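Cell technician wanted (part time, Trodby site)

Posted 6/20/19. Start in August, sooner if you can.

Pastetti needs one more pair of hands to look after a picking cell. One arm, one bin, a lot of odd objects. It runs most of the day and things work loose. Eliécer Grajales has been doing it alone and he also has the Mamo line to mind, so we're hiring.

What you'd be doing:

Morning check before the first run. Clamps tight on the bin, bin still where it should be, hoses and cables not rubbing on anything. Gripper fingers open and close cleanly, no play in the linkages. Write it in the log, even if all is fine.

Swapping the objects. We keep 64 in the box and change the set between runs. Anything cracked goes out.

Small repairs -- cable ties, hose fittings, finger tips, screws that have backed out. Bigger faults go to Kevin Sánchez, you don't open up the arm yourself. Locking off before you reach in is not optional.

Re-taping and re-checking the bin position whenever someone knocks it. Someone will knock it.
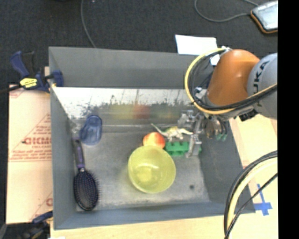

The cell with the gripper down in the bin. Bar clamp top left, hoses and cables on the right.

What we want from you:

Handy with small tools. Bike mechanic, stage tech, appliance repair, all good. You dont need a degree and you don't need to have worked on a robot before, Kevin will train you the first two weeks.

Able to write a fault note that another person can follow. "Gripper weird" is no use to us.

OK with lifting the bin in and out and with kneeling on a carpet floor for some of the cable work.

Hours and pay: 20 hours a week, mornings, Monday to Friday. Pay on the Flellevano technician scale, step 2, ask for the sheet. Parking is free but fills up early. Contract is one year, may be extended -- can't promise it.

To apply: short letter and CV to Eliécer Grajales, room 147, or leave it at the front desk with his name on. Please put "cell tech" on the envelope. One page is plenty. Tell us about somthing you fixed and how you found the fault.

Interviews are half an hour, plus a short go at changing a hose fitting. Bring closed shoes.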